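3.2 Extension leads and standing load

The survey covered 352 rented rooms in Bretamow and Inddale. All had been let furnished for at least one full heating season, and all had a single electricity meter shared with other rooms on the same floor. Tenants recorded every appliance left connected overnight, whether or not it was in use. This gave 1458 entries after duplicates had been removed. Entries for fixed lighting and for cookers wired directly to the supply were dropped at this stage and play no part in what follows.

Most entries referred to appliances fed through an extension lead. We therefore treat the lead, and whatever hangs from it, as the basic unit of the analysis. A lead with USB ports was given a separate code from a plain one (Figure 2), as the internal converter draws a small current even when no cable is plugged in.
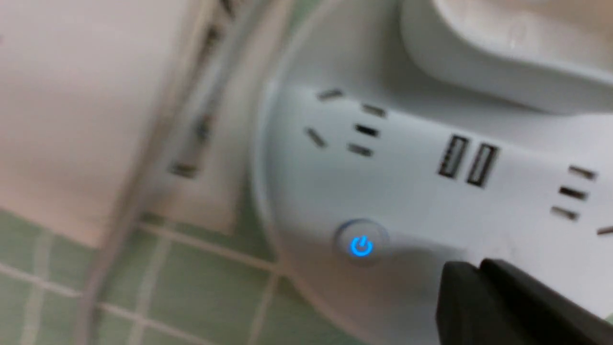 Figure 2. Extension lead with a combined socket group, two USB ports and a round switch.

Standing load was measured with Prasatus plug-in meters, left in place for six nights per room. Readings were taken once a minute and averaged over the period from 1 a.m. to 5 a.m. The meters were checked against a bench supply before issue and again on return. Two units had drifted beyond the accepted limit and their readings were discarded, together with the tenant records that depended on them.

A difficulty arises with leads that have one master switch. Tenants often recorded such a lead as "off" when the appliances had been switched off one by one and the lead itself had not. The meter does not make this mistake, but the written record does, and the two sources disagree most in rooms where the desk is also used for eating.
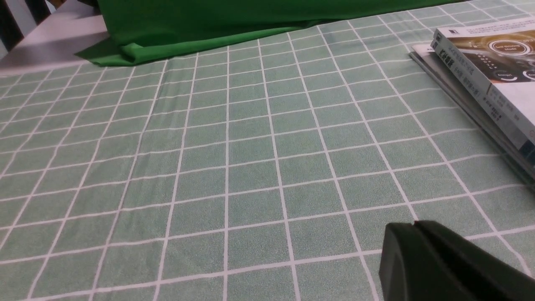 In these rooms the lead tends to be moved during the evening and put back later, sometimes at a different wall socket. Where the meter log showed a break in supply of under an hour, we joined the two parts and treated them as one night. Longer breaks were left as they stood. The choice has little effect on the Inddale figures; in Bretamow it lowers the number of usable nights — chiefly in the older terraces, where wall sockets are few and a lead may serve the whole room.
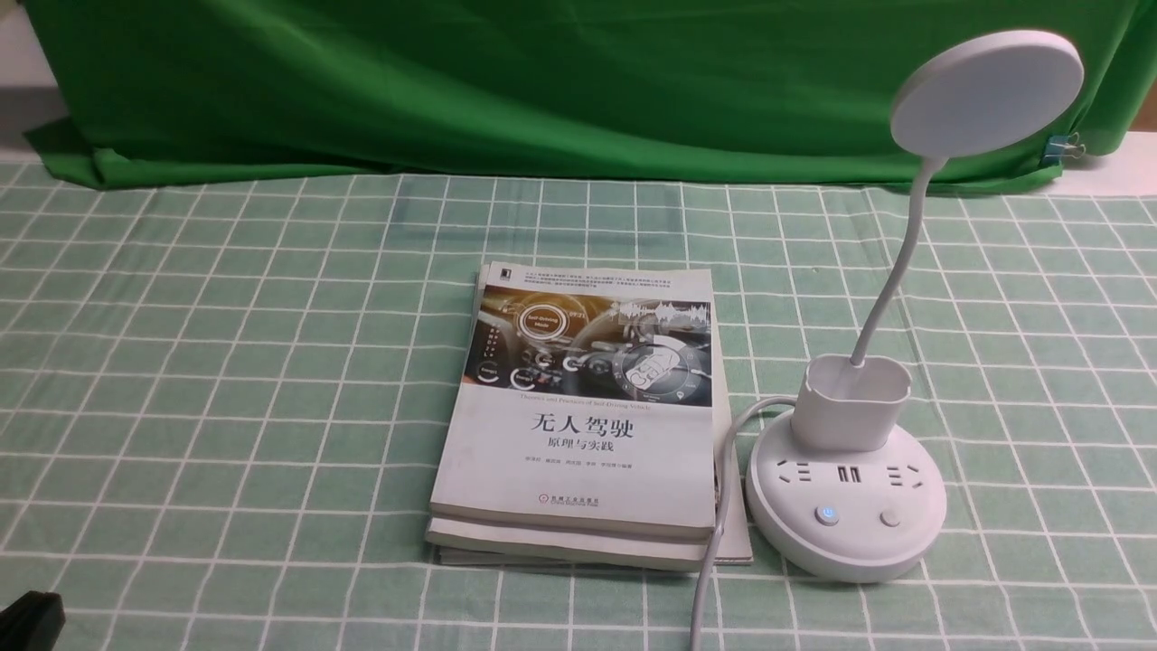 Room use was coded separately from load, following the Song schedule with minor changes. The schedule asks for the main activity at each table or desk, and allows one answer only. Where tenants left this blank, the code was assigned from the objects on the surface. Books gave some trouble under this rule. A stack topped by a paperback with the title 无人驾驶 and a picture of a car interior on its cover could point to coursework, to paid employment or to general interest, and the schedule offers no means of telling these apart. All such cases were entered as "reading or study". The code is broad, but it separates these surfaces from those used mainly for meals or for storage, and a finer division was not needed for the load model described in Section 3.3.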